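Home | Guides | Fabric | Contact

How to shrink-test fabric before you cut

I don't trust "preshrunk" on a label, and neither should you. Cut a square from each fabric, 8 inches a side, well clear of the selvage. Zigzag the edges. Wash and dry it the way you'll treat the finished thing, then press it flat and measure both directions. Steaming with an iron is supposed to do the same job. I have my doubts. 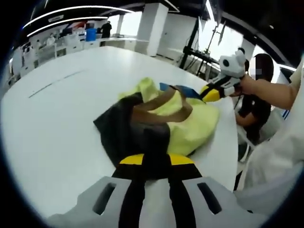
Vaida Eglītis wrote in to say that one wash proves little, and that her cotton kept shrinking until the third.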